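Search listings Keyword or town Go

Posted in October by the Sultana House office

Wanted: people to fuss with cushions and throws (paid, Plindale)

We rent out furnished rooms in Plindale under the name Sultana House, and we are looking for 11 people to spend a morning with our soft furnishings and tell us which of them are worth keeping. You will sit on things, fold things, put covers back on, and fill in a form. If you have seen the ads promising a "fun, flexible lifestyle opportunity," this isn't one of those. It is mostly cushions.

Why we're asking

Our supplier, Devach, says 98 percent of customers are satisfied with its seat cushions. We would like to know who was asked, and when. Stonix, which sells us the throws, says its fabric stays put on a seat. Ours end up on the floor. Maybe our guests are unusually restless -- we doubt it.

What you'd do

Sessions start at 9 a.m. and last about 3 hours. You try each seat with and without a throw, straighten it the way you would at home, and write down what annoyed you. Please don't be polite. The last group we asked called everything "nice," and we learned nothing from it.

Who should apply

Adults who can bend, lift a chair cushion, and write a legible sentence. Hotel or laundry work is welcome but we won't pretend it's needed. People who sell furniture for a living, please sit this one out.

One of the throws up for review has a black, white and beige pattern, and it gets draped beside orange upholstery. The office is split on whether the two belong together. Bring an opinion. 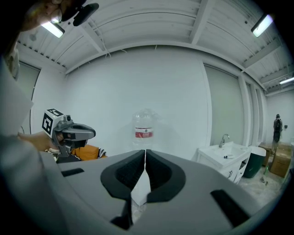

Pay and how to apply

$100 for the morning, paid by check before you leave. No gift cards, no "exposure." We don't cover parking, and the lot behind the building fills up early.

Leave a note at the Plindale front desk with your name, a phone number, and two or three lines on the worst chair you ever owned. We'll call if there's a place -- and we'll call if there isn't.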